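Home | Recipes | Technique | Kitchen Science | Subscribe

Cold Rice, Properly Dressed

By Clodagh Madigan

Last updated: January

Rice salad fails at the cooling stage more often than at the dressing stage. As cooked rice cools, its starch firms and the grain turns hard in the center. A vinegar dressing applied at that point sits on the surface and drains to the bottom of the bowl.

Issa Bataineh, who runs the cold counter at Pradalano, dresses his rice while it is still warm. He boils 200 grams of long-grain rice in plenty of salted water, drains it, and spreads it on a sheet pan in a thin layer. Half the dressing goes on at once. The rest is held back until serving.

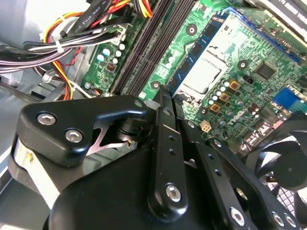

2 min read

The ratio at Pradalano is 2 parts oil to one part lemon juice, with salt dissolved in the juice first. Bataineh uses a mild oil. A peppery one turns bitter against raw onion after a night in the refrigerator.

Chill the rice promptly in a shallow, covered container. Do not leave it on the counter to cool slowly. Cooked rice can carry spores that survive boiling, and they multiply at room temperature.

Cucumber should be seeded, salted, and pressed before it goes in. Chopped parsley and toasted almonds are added at the table. Feta is optional and reduces the salt needed by nearly half.

Medium-grain rice can be substituted. It clumps more and should be rinsed until the water runs clear. Brown rice takes longer to boil and absorbs less dressing.

Related
Hauksdóttir on Pickled Herring
Barley Without the Mush
Three Ways to Salt a Cucumber
Lemon or Vinegar: A Side-by-Side Test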